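How to make a bed with a duvet so it stays flat
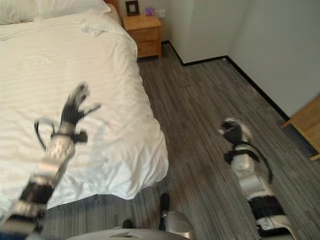
Making a bed with a duvet is not difficult, but the order of the steps is important. I learned it from Nélida Cabral when I cleaned rooms at a small guest house in Tiserton, and I still do it the same way at home. Most people pull the duvet at the foot first and then wonder why the top looks bad. On this bed the bottom corner already hangs nicely just above the floor, but near the pillows there is a loose fold, so the work must begin at the head. A white duvet with faint stripes is helpful, as you can use the stripes like lines on writing paper.

What you need

A duvet in its cover, two pillows, and a free space beside the bed to walk. Move the shoes and bags away before you start.

Step 1. Take the pillows off and put them on a chair. Smooth the bottom sheet with your flat hand, from the middle to the sides.

Step 2. Check the corners of the duvet inside the cover. If one has slipped, put your arm in, find it and hold it together with the cover corner. Shake 2 times, not more, or the other corners will move also.

Step 3. Lay the duvet on the bed and stand near the head. Take the top edge with both hands, wide apart, and lift it a little. Let it fall — the air goes out and takes many of the small folds with it.

Step 4. Pull the top edge towards the pillows until the fold is open. Do not press it down with the hand, this only makes a crease.

Step 5. Go to the foot and look at both sides. The duvet should hang the same on the left and on the right. It must not touch the carpet, otherwise it collects dust.

Step 6. Put back the pillows, with the open side of the pillowcase away from the door. Ms Cabral was very strict about this.

With practice the whole bed takes almost 12 minutes if you change the covers, and much less if you only make it tidy. In July I use a thinner duvet, and for this one I skip step 3, as it is too light to fall well.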